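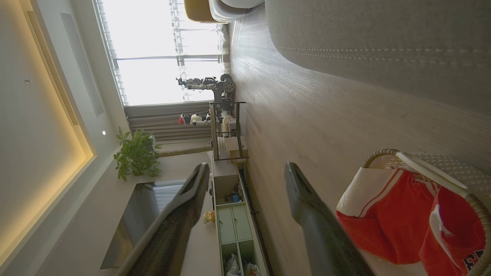 *Red and white in the basket, grey sofa alongside. Bainbridge, February.*

I have toured a cheese factory, a lighthouse and a museum of farm gates, and I'd have said I was past being lured across town by laundry. Then Ngan-ling Tsai sent me the flyer for the Eltell open day: a furnished living room, a talk on storage, and tidying going on at floor level all afternoon. There would be biscuits. I went.

Eltell is upstairs from a tile shop in Bainbridge, and you find it by walking past it. Parking is 4 dollars for 2 hours, payable at a machine that takes coins and holds a grudge. Shoes come off at the door. I'd worn the socks I keep for emergencies, and I spent the first half of the visit standing with one foot on top of the other.

## The sofas

Somebody there has feelings about yellow. The long modular sofa has light grey seats and bright yellow backs, and the one in the middle is ribbed up and down like a good corduroy. With the sun coming through the big window it striped the lot, seats and backs both, and several grown adults lowered their voices. There are sheer white curtains, grey curtains to go with them, and a balcony railing outside that I was told I could admire through the glass.

Stavros Vlachou gave the tour. He used to sell sofas and hasn't entirely stopped. Modular, he told us, means you can rearrange it whenever you like, and then he admitted the thing had been in the same spot for 900 days. A woman beside me asked how you clean yellow. "Often," said Stavros, and moved us along.

I liked the room more than I'd planned to. It has a cable hanging off a wall outlet and a few odds and ends along the white ledge behind the sofa, so it passes for a place where people live. My own living room has the cable. It's short on the ledge.

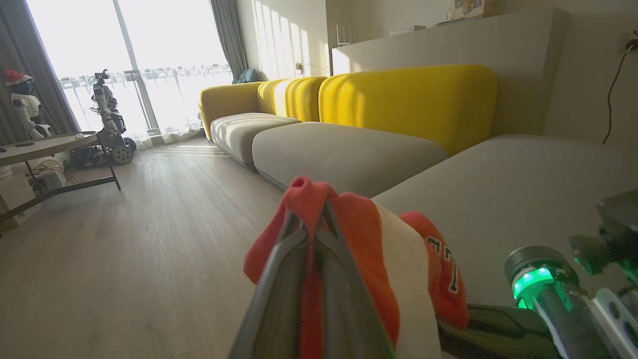

## The laundry

The main event was the red stuff. Bright red with white, some of it with black lettering or numbers, and as loud in its way as the upholstery. I got a decent look at what might have been a 17, which set two men off on who had worn it and in what year. They hadn't settled that by the time the biscuits ran out.

Ngan-ling is firm on laundry. Her rule is that the basket lives on the floor and never on the sofa, as anything put on a sofa stays there until company comes. I have a chair at home that proves her point. She also holds that a basket with holes in the sides is worth the extra money, and on the evidence of my gym bag I won't argue.

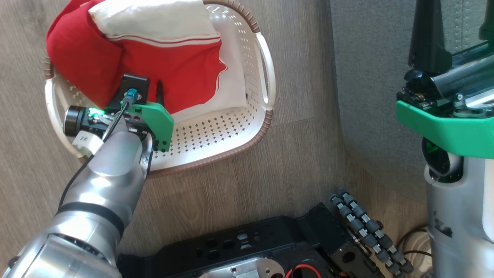

*Woven-look brown trim around the rim, diamond holes down the sides, red on the pile.*

The storage talk came after, and was mostly about a shelving range called Drultia. I took down one line from it, "vertical is free," and I've been unable to work out what it means. Brimurine, the fabric cleaner on the sample table, smells of pears. They'd set out 4000 leaflets for it. I came home with three.

Go in the morning if the sun matters to you, bring respectable socks, and eat before the talk. The stairs are steep and there's no lift. Ngan-ling wants to go back in the fall to price the ribbed yellow one, and she has already told me I'm driving.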